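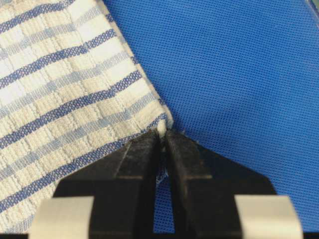

*Pevel stripe, laid flat on the blue mesh.*

Last updated May 26, 2019. Questions about the Pevel towels, mostly the same ones we get by email. Short answers, it's a busy month. Anything missing, write to Tiina Harju at the shop.

## Washing

**Do I wash it before using it?**
Yes. Warm, by itself or with other blues. First wash it drinks up a lot less than it will later, so don't judge it yet.

**Will the blue run?**
A little, first two washes. After that fine with whites. Marius Cozma washes his with everything and says no problem, but his shirts are all gray anyway.

**Fabric softener?**
No please. Coats the loops and then the towel just pushes water around.

**Bleach?**
No. The pale blue goes first.

**Dryer OK?**
Low. Take it out a bit damp and shake it hard, the little blocks in the weave puff back up. Line drying is fine too, comes out stiffer.

## Loops and edges

**Some of the blue stripes look frayed at the edge. Send it back?**
Small frayed ends where a stripe meets the border are normal on this weave. Trim with nail scissors if they bug you. If a thread keeps pulling longer after a wash, that's a defect, send it back and we pay postage.

**I snagged a loop.**
Don't pull it! Snip level with the others. It won't run.

**My stripes aren't straight.**
Pull the towel gently by opposite corners while damp, then the other two corners. Lay flat. Usually enough.

## Folding

**What do I fold on?**
Anything smooth and clean. Table, dryer top. We use mesh over the table becuase it lets a damp towel breathe, not required.

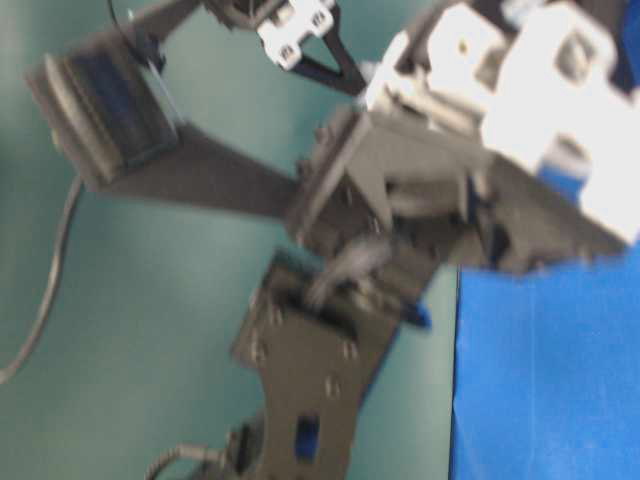

*Green wall, blue surface, the arm in a blur.*

**Halves or thirds?**
Thirds for a shelf, halves for a rail. Thirds first the long way, then in half once. For the Deltska cabinet (the narrow one) you need one more fold at the end.

**How do I get the stack to look neat?**
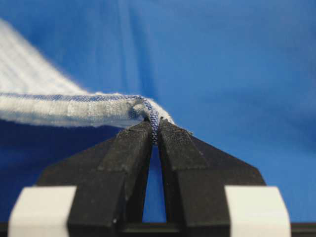
A neat stack comes down to which edge faces out, and with this towel that's the fold, never the border. The fold is thick and hides a lot of small sins. Before you press it down, check what color ends up on top of it. A narrow blue stripe running along the top of an off-white fold, like the one here, is what I'd aim for, then do the rest of the stack to match. The fuzz along the stripe is fine, leave it alone. Pinch the edge to move it over a little if you need to, don't drag the whole towel or you start over.

**Do I iron it?**
No. Flattens the weave.

## Color

**Is the blue darker than on your site?**
Screens differ. There are two blues in it, a deep one and a powder one, and the light between them is cream-white. People who only notice the deep one are surprised when it arrives.

**Will it go with my green bathroom?**
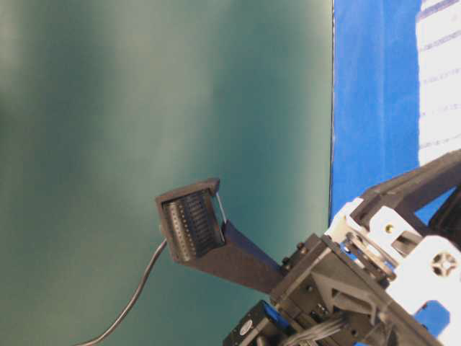 Depends on the green, and paint looks different at home than on a card. Yellowy greens are hard, we had a customer send a whole set back over that. Teal is easier. Strong royal blue right up against teal green, as it is here with just a thin dark line between, holds up well to my eye, and the towel has plenty of white to calm things down. If you're still unsure order one hand towel (item 824) and hang it for a few days before getting the rest.

## Orders

**What sizes?**
Hand is 824, bath is 211. No bath sheet yet. Maybe September.

**How long for returns?**
20 days, unwashed. Defects any time, washed or not. Put the order number in the box, please, we get lots of mystery towels.

**Can I pick up in person?**
Yes, at the Flostance counter. Ring the bell twice, the back room is loud.

**Do you sell the Delacroix bath mat seperately?**
Yes, email Tiina, it isn't on the site.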